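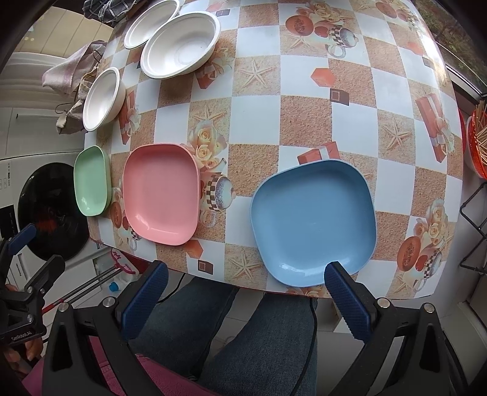 Simão Caldeira
A few people asked how we run the building supper on Figueiredo Street, so I'm putting it in a thread. It's once a month, it's free, and it has been going since February.

The supper started with the old laundry room on the ground floor. The landlord moved all but one of the machines to the basement and left us a room with a sink, two outlets and a decent window. Pao-chu Peng from upstairs asked if anyone wanted to eat there.

We tried a straight potluck first. That gave us four pasta salads and no bread. Now one household cooks the main dish and everybody else signs up for a side, a drink or cleanup. The sheet is on the wall by the mailboxes. No app.

The cook gets 20 dollars from the jar toward groceries. It doesn't cover meat for everyone, so most months it's beans, soup or rice with something on top. Sándor Pap made a potato and paprika stew in April and people still bring it up.

Start time is six. We tried seven and lost the families with small kids. Some people get off work later than that, so we put a covered plate aside if they ask ahead of time.
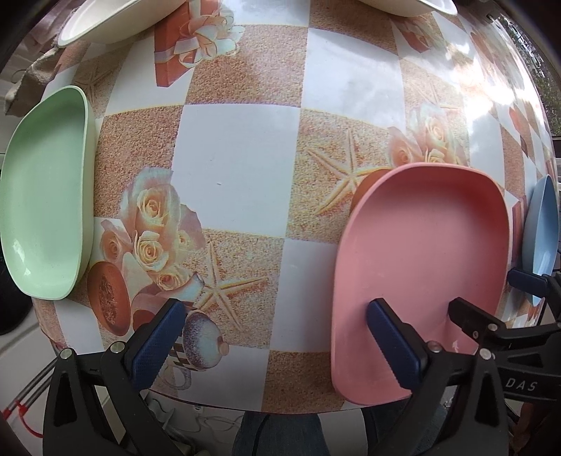 Pink and green dishes on the rose and starfish oilcloth.

On tablecloths: get oilcloth or vinyl by the yard. We used a cotton one for two months and took turns bringing it home, and the beet salad finished it off. Oilcloth wipes down with dish soap and a rag. Roll it up for storage – if you fold it, the creases stay.

Allergies are the part I would do differently. At first we just asked people to speak up, and shy people don't. Now each dish gets an index card with everything in it, including the oil. Masking tape holds the card fine.

Noise came up early. The room is under Duarte Bastos, who works nights and sleeps until evening. He asked us not to drag chairs, so we put felt pads on them. He comes down to eat now about half the time.

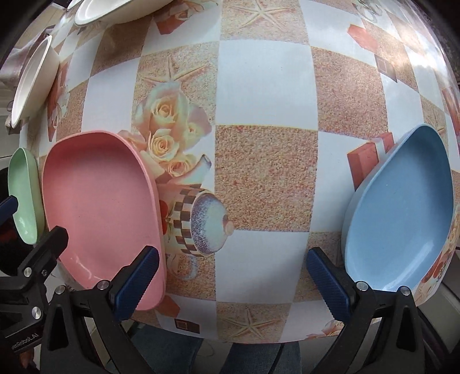 Leftovers go home with whoever brings a container. Anything still there at the end of the night goes to the cook. We don't keep food in the room overnight – there's no fridge, and I don't want mice.

Kids can help set up, but they don't carry anything from the stove. They also pick the music until we sit down. After that it's off, and people talk more that way.

Somebody asked if we need permission. We wrote the landlord a short letter with the hours and the names of two people to call. He said yes and asked us to keep the back door closed. Your building may have other rules, so check the lease first.

Next supper is 11th July. I'm cooking, and it will be chickpeas and rice. Cleanup still has two open spots. If you live in the building, the pen is tied to the sheet.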